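Opening and Keeping a Fresh Coconut at Home

Kitchen tips from the Ristico page

Many people buy the coconut in a small bag, already grated and dry, and for a cake this is fine. But for a curry or for a sweet rice the fresh one has much more taste, and it is not so difficult to prepare as it looks. I broke my first one with a stone in the yard and lost all the water, so I will write down how I do it now.

Choosing it

Take the coconut in your hand and shake it near the ear. You should hear a lot of water moving inside. If you hear nothing, leave it in the shop. Look also at the three small "eyes" on one end. They must be dry and without gray or green mold. A heavy coconut is better than a big one.

Taking out the water

One of the three eyes is always softer than the others. Try each one with the point of a metal skewer until you find it, then push through and turn the skewer a little to make the hole wider. Put the coconut upside down on a glass and wait. If the water comes very slowly, open a second eye so that air can enter. Taste the water before you use it. It should be a little sweet. When it tastes sour or like soap, the meat inside is also bad and the whole coconut goes in the trash.

Breaking the shell

Hold the coconut in one hand with a thick folded towel under it. With the back of a heavy knife (the back, please, never the sharp side) hit it along the middle, turn it a little, and hit again. After two or three full turns you will hear the sound change, and a crack goes around. If your hands are not strong or you don't like this method, put the empty coconut in the oven at 350°F for 13 minutes. Often the shell cracks alone. Let it cool before you touch it.
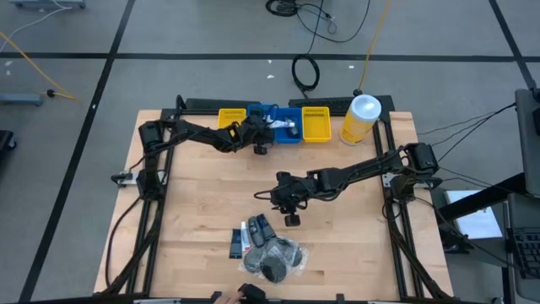
To separate the meat, put a butter knife between the white part and the shell and turn it like a key. The oven method helps a lot with this too. The thin brown skin can stay if the color of your dish is not important. For white desserts I remove it with a potato peeler.

Grating

I use the Provetti hand grater, the one with a handle and a small drum, which I bought at the Semivetti store many years ago. The pieces must be cut narrow, like a finger, or they get stuck. A box grater works also, but hold the coconut with a fork when it gets small. My knuckles know why. In a food processor, use short pulses and stop early, otherwise it becomes a paste.

One medium coconut gave me 156 grams of grated meat the last time, after peeling and after my family passed by the kitchen.

Keeping it

In a closed box in the refrigerator, fresh grated coconut stays good four days. In the freezer it keeps some months. Make it flat in the bag, so you can break off what you need. I write the month on the bag with a marker, and there is still one from October in the back that I should use.

For coconut milk, pour hot water over the grated meat, wait 20 minutes and press it in a clean cloth. The meat that remains can be dried in a low oven for 60 minutes, stirring it now and then, and it goes well in cookies or in the morning oatmeal.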